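Print this story | E-mail to a friend

The Red Shirt

The contract said 2800 examples by the end of the month, and it was paid by the example, good or bad, which I thought was a daft thing to put in a contract.

I had come to Datden from a laundry. A proper one, hotel sheets, steam in your hair. They wanted somebody who knew washing, they said, and then they sat me on a stool with two handles and told me to move a shirt from a basket to a machine. Then take it out. Then again.

"It learns from you," said the woman from Tralley, who were paying.

"Learns what?"

"How you do it."

I did it badly in the mornings and worse after lunch. I asked whether it would learn that too. She said the bad ones were useful – she had a word for it, which I forget – and wrote something on her tablet.

By February I had stopped seeing the shirt. My hands went on closing and opening at home, over the sink. I asked if we might try a towel, or a sock, as people do own socks. The plan said shirt. The plan had 7 pages and I was on page 2. 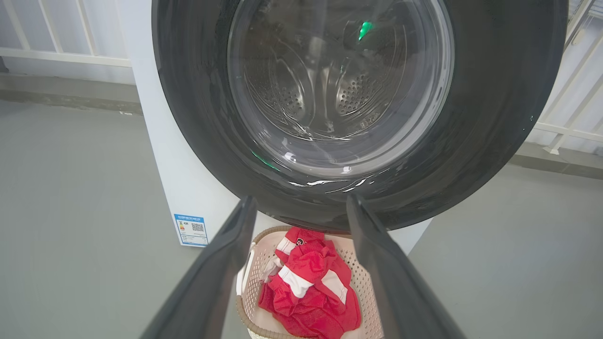

Tralley, February

The red one again. Fingers over the basket, door open, drum waiting. I had the handles and I didn't move them.

I wanted to see whether it would do anything on its own. Four months of me, it had had. The clock on the desk ran on and the fingers stayed where I had left them.

"Is something wrong?" she asked.

"I'm giving it an example," I said.

She looked at the screen for a while, then marked it good. I got paid for it, same as the others, and I reached down for the shirt.

Filed under: Short Fiction > Work & Machines

Comments (3)

bralonine: Liked the laundry bits. Would she really mark it good though?

hillfoot_reader: Paid per example, so yes, she would.

mags77: My hands did that after a summer packing biscuits. Wanted more about the hotel sheets.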